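Lesteck University
Student Support and Commuting Project
Second progress report to the Baria Fund
22 March 2018

1. Period covered

The first report went to the Fund in September, shortly after the project opened at the Trodgate campus. It dealt mostly with recruitment and with the delay in getting the booking system to work. Those matters are closed and are mentioned again only where they affect later work. The present report covers the six months since then and follows the headings in the grant letter.

2. Where the project stands

The project was set up to help students who live at home and travel in, many of them first-year students who had told the university that they came for lectures and left straight after. It has four strands: later opening of study space at Trodgate, travel and hardship payments, peer guides, and changes to timetabling. The first three are running. The fourth is behind, for the reasons given in section 6.

A total of 826 students have used at least one part of the service. The figure counts each student once, however often they came, and is taken from card entry, the payments list and the guides' appointment records put together. We checked it for duplicates by student number. It does not include people who asked a question at the desk and gave no details.

The grant letter asked us to show use by school. The full table is in Annex A. Health and Social Care has the largest share, which we expected, as its students have placements a long way from campus and odd gaps in the day. Engineering is lower than we would like. Law students make heavy use of the late opening and very little of anything else.

3. Later opening at Trodgate

The ground floor of the library and two teaching rooms now stay open until ten in term. The rooms were chosen because they can be reached from the bus stop side without going through the locked part of the site, and the security team already had a round that passed them.

Use was low at first. The doors were open but the signs still gave the old hours, and the university app did too. The signs were changed in the autumn and the app some weeks later. After that the rooms filled up quickly before deadlines and stayed fairly quiet at other times. We have not tried to smooth this out. Students told us that knowing the rooms were open mattered to them even in weeks when they did not come.

Heating was a problem in one of the teaching rooms, as the system for that wing shuts down in the early evening. Estates has put the room on its own timer. The cost was met by the university and is not charged to the grant.

The last bus to the town centre leaves before the rooms close. We raised this with the operator, who will not move the service this year. For now we have agreed with the students' union that its night minibus will stop at Trodgate on its way back to the depot. It is not a full answer — the minibus does not go to the outlying villages, and those are where a good many of the students in question live.

4. Travel and hardship payments

Payments are made from the part of the grant set aside for this and can be used for bus and rail fares, fuel, parking near placements, and childcare where a class has been moved at short notice. Students apply on a one-page form. We dropped the request for bank statements after the first month, as it put people off and told us very little that the form did not.

Most decisions are made within a few working days. The slow ones are nearly all cases where the student is also being considered for the main hardship fund, and the two teams have to agree who pays. The teams now share one list, and the older cases have been cleared.

The payments line is underspent by £2568 at the end of the period. Two things account for it. Claims for placement travel were lower than planned because one of the partner hospitals has begun paying mileage itself, and childcare claims started late. We ask the Fund's permission to carry the sum forward and to use it for placement travel by second-year students, who were left out of the original terms. Several have applied and been turned down. We would rather be able to say yes to them.

No money has been recovered from students and there have been no cases of suspected fraud. Internal audit looked at a sample of claims and asked for one change, which was that the person who checks a form should not be the person who releases the payment. This has been done.

5. Peer guides

We have 11 guides in post. All are second- or third-year students who travel in themselves. They are paid at the university's student rate and work a small number of hours a week in term. Each has had training in listening, in what to pass on and to whom, and in keeping notes.

The guides' appointments are mostly about practical matters: where to eat a packed lunch, which lockers can be used by students from another school, how to swap a seminar group, what to do when the train is late and there is an assessed class. A smaller number concern money or health, and those are passed to the advice team with the student's agreement.

Two of the guides asked for a place to meet students other than the main desk, where the queue can hear everything. They now have the use of a side room in the Xiong Building during the day. It is small and has no window, but the door closes.

The guides have also written a short handbook for new commuting students. The school offices were asked to check the parts that concern them and have sent back a lot of corrections, most of them about rules that had changed without the web pages being altered. The pages are being put right at the same time. A draft of the handbook is at Annex B. The map in it is out of date and will be redrawn before printing.

6. Timetabling

This strand is late. The plan was to have a rule in place by now under which first-year students at Trodgate would not be given a single class on a day with nothing else, unless the school could show it was needed. The schools supported the idea when it was discussed. Putting it into practice has been harder.

The timetabling software treats each module on its own and cannot easily be told to look at a student's whole day. The supplier has offered a change, but not in time for next year's timetable. We have instead asked for a report, run after the draft timetable is made, which lists the students affected so that schools can move classes by hand. A trial with last year's data worked well enough to go on with. It showed the worst cases clearly, and some of them could be put right by moving one seminar.

Rooms are the other limit. Trodgate has few rooms of the middle size, and they are in use through the middle of the day when commuting students would most like their classes to be. Some schools share space in the Xiong Building on terms that go back a long time and are not all written down. The registry is now writing them down, and we expect that to free up some hours. 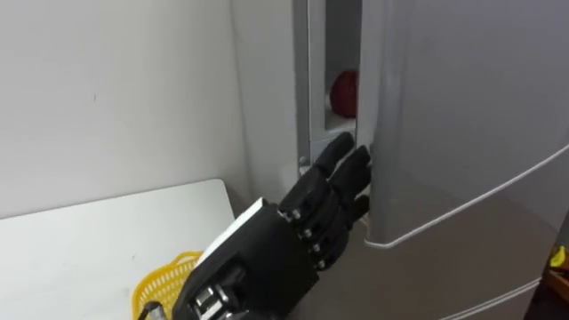
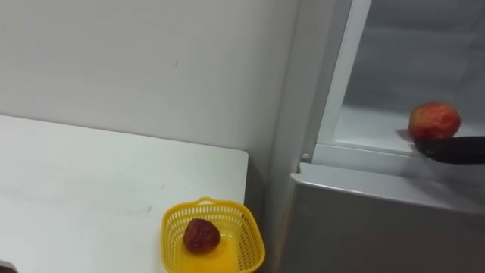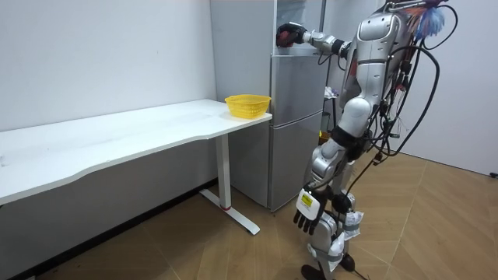 We propose to move the target date for the timetabling rule to the start of the next academic year but one, and to use the by-hand method until then. The grant does not need to be extended for this, as the staff time falls on the registry.

7. What students have said

A short survey went out before the winter break. The response was modest and leans towards students who already use the service, so it should be read with care. Those who replied were most positive about the travel payments and the late opening. The commonest complaint was about classes cancelled on the morning itself, when people had already set off. We have passed this to the heads of school with the comments attached, and two schools have agreed to send text messages as well as email. A second survey, aimed at students who have not used the service, will go out after the spring break.

8. Spending

Apart from the payments line described in section 4, spending is in line with the budget. Guide wages are slightly over for the period because training was brought forward, and this will even out. The statement signed by the finance office is at Annex C.

9. Next steps

Before the next report we plan to recruit guides to replace those who are graduating, print the handbook, run the clash report on the draft timetable, and open talks again with the bus operator about next winter's services — this time together with Lesteck's further education college, whose students use the same route.

10. Decisions asked of the Fund

Permission to carry forward the underspend set out in section 4 and to open placement travel payments to second-year students.

Agreement to the new target date for the timetabling rule.

A reply before the end of term would let us tell the second-year students before they book their summer placements.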